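1/ Finished sorting the last of the hockey cards I bought out of the Wernia estate lot. Final count is 2,523 cards, not including the damaged ones. Posting a few notes here for anyone else who buys bulk.

2/ The lot was advertised as 80s and 90s commons with a few stars. That was fair. Most of it is from the years when every corner store in the country had a box of packs beside the till, and the value is what you'd expect for those years.

3/ I paid 685 dollars including delivery. I won't get that back selling singles and I didn't buy it for that. I'm working on sets, and a lot of this size fills holes faster than anything else I've tried.

4/ Sorting order, because I got asked last time: by year first, then by brand, then by number in hundreds, then properly in order. I don't pull stars until the end. If you pull them as you go you lose track of what the set is missing.

5/ Two sets came out complete. One I already had, so it's going up for trade. The other is a minor league team set from a printer called Firnero. I had never heard of them. Thin stock, grey backs, stats only for the previous season.

6/ If anyone has a checklist for Firnero, please message me. The cards I have are numbered but the goalie card has no number at all, and I can't tell if that was a mistake or if he was added late. I've called it complete for now.
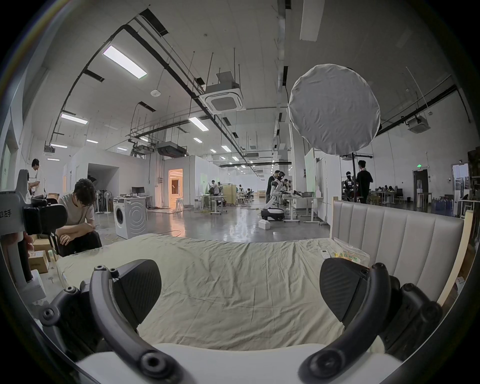

7/ Centring on the early 90s stuff is poor. I gave up checking after the first few hundred. Corners are good, though, so whoever had these before kept them in boxes and didn't handle them much.

8/ There was a stack of autographed cards at the bottom of one box, held with an elastic band. The band had gone brittle and left a mark on the top card and the bottom one. Please don't use elastics on cards. A team bag costs a few cents.

9/ The autographs are mostly fringe players, signed in blue ballpoint, some of them dedicated "To Hashemi". I like those. They're worth less with a name on them and I'm keeping them together as a group.

10/ Kalliopi Triantafyllou looked over the scans for me. She collects signatures from that era and has better comparison copies than I do. She's comfortable with all of them except 3, which she thinks were signed by somebody in the team office.

11/ I agree with her on two of those. The third I think is a rushed signature from later in his career, when he dropped most of the last name. We've agreed to disagree. It isn't for sale so it doesn't matter much.

12/ Storage: everything is now in 800-count boxes with the year written on the end. I tried the Fetell boxes this time. The lids fit well, but the cardboard is softer than my old ones and I wouldn't stack them more than four high.

13/ Penny sleeves only for the autographs and anything from before 1980. I don't sleeve commons. It doubles the room they take up and I've never had a problem leaving them bare in a full box.

14/ Duplicates are spoken for up to 1988. From 1989 on I have plenty of everything. If you're building a set from those years send me your numbers and I'll pull them. You cover the postage, no charge for the cards.

15/ My own want list is down to 2 cards for the 1984 set, both defencemen, both cheap, and I can't find either one at a show. I'd trade well over value to be done with it.

16/ Next show for me is in October. I'll bring the trade boxes and the Firnero set in case somebody recognizes it. Message me before then if you want anything put aside.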